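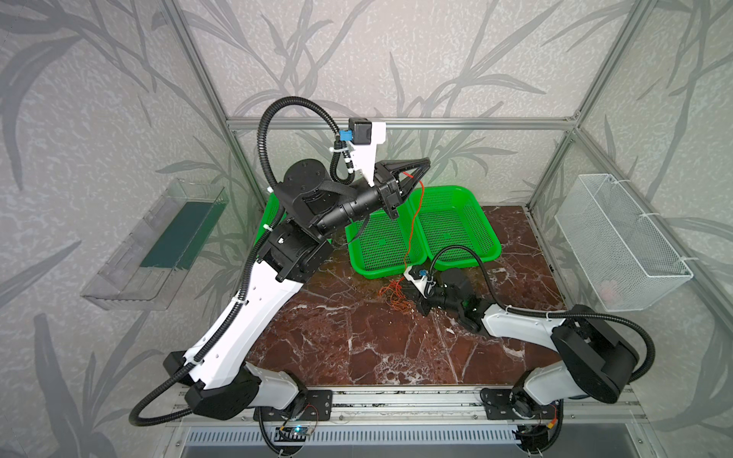 Ma cellule à deux bras pour trier les chutes de fil commence enfin à ressembler à quelque chose, et je suis tellement content que je viens vous embêter avec ça ! Les deux bases sont fixées sur le rail alu à l'avant, le reste tient dans un cadre en profilé, et l'aire de travail est ce sol façon marbre brun-rouge que certains d'entre vous détestent déjà. Deux paniers verts côte à côte au fond, des fils orange par terre, et une pince à deux doigts au bout de chaque bras. Le but est simple à dire : ramasser les fils et les ranger par couleur. À faire, c'est autre chose, un fil souple n'a jamais deux fois la même forme. Le planificateur maison s'appelle Clumasow (ne cherchez pas, c'est le nom du chat en version cryptée) et tourne sur un vieux PC sous l'établi.
Je prends toutes les remarques, surtout sur les gaines.
– julian_bravo

tournevis_mou a écrit :
Superbe ! Par contre ta gaine qui passe en arc au-dessus du coude, à gauche, elle me fait peur. Bras tendu ça va, mais replié elle va venir frotter quelque part. J'ai perdu deux câbles USB comme ça en avril, coupés net à la sortie du connecteur.

julian_bravo a écrit :
Oui, elle est volontairement longue. Je l'avais mise plus courte au départ et la caméra de poignet décrochait dès que je tournais la pince à fond. Je préfère une boucle qui se balade à un connecteur qui travaille. Mais je note, je vais regarder côté passage le long du segment.

sotomayor_a a écrit :
Salut Julián, Anselmo de l'atelier Sorninwood. Je vais être le rabat-joie : un sol marbré et veiné pour détecter du fil fin, c'est se compliquer la vie. Les veines blanches, ça risque fort de ressembler à ce que ta segmentation cherche. Chez nous on a mis un tapis gris mat et on a gagné des semaines.

julian_bravo a écrit :
Je m'attendais à celle-là :) Pour l'orange, franchement, aucun souci, la teinte suffit. Le noir est bien plus pénible, surtout avec les reflets. Mais je veux que ça marche sur un sol moche. Si j'entraîne sur du gris mat, le jour où je déplace la cellule tout est à refaire.

sotomayor_a a écrit :
Pas d'accord. Tu fais marcher sur gris, tu mesures, ensuite tu durcis. Là, quand une prise rate, tu ne sais pas si c'est la vision, la pince ou le fil.

pinceamoi a écrit :
Je suis plutôt avec Anselmo sur la méthode, mais avec Julián sur l'envie. Tu en es où côté taux de réussite ?

julian_bravo a écrit :
Dernière série : 20 essais avec un fil orange seul, 8 réussis. Pas glorieux, mais le mois dernier j'étais à zéro ! Presque tous les ratés viennent de la hauteur d'approche, les doigts se ferment un poil au-dessus du fil. Côté tri, la règle est orange dans un panier, noir dans l'autre.

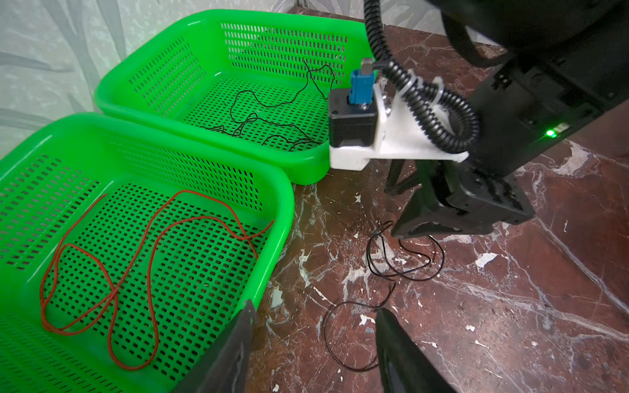 Et pour le noir je n'ai pas encore de série propre, je donnerai les chiffres quand j'en aurai. L'autre sujet, c'est le lâcher : le fil s'accroche au bout d'un doigt et repart avec la pince. J'ai ajouté une petite secousse au-dessus du panier, c'est ridicule à regarder et j'adore.

tournevis_mou a écrit :
La secousse, je valide. Essaie aussi d'ouvrir les doigts en deux temps, un peu, pause, puis en grand.

haverford_fan a écrit :
Question bête, pourquoi des paniers ajourés ? Un bout de fil doit se coincer dans les fentes, non ?

julian_bravo a écrit :
Pas bête du tout, c'est une vraie crainte pour les brins courts. Je les ai pris pour la couleur : le vert se détoure très bien, et le bord arrondi pardonne quand un doigt le touche. Si ça coince trop je mettrai un fond plein.

pinceamoi a écrit :
Et les supports de caméra blancs, tu partages les fichiers ?

julian_bravo a écrit :
Oui, dès que j'ai repris les perçages. Anselmo, je te propose un truc : je fais une série sur tapis gris, même fil, même nombre d'essais, et on compare.

sotomayor_a a écrit :
Vendu. Passe à l'atelier, j'ai une chute de tapis qui devrait aller.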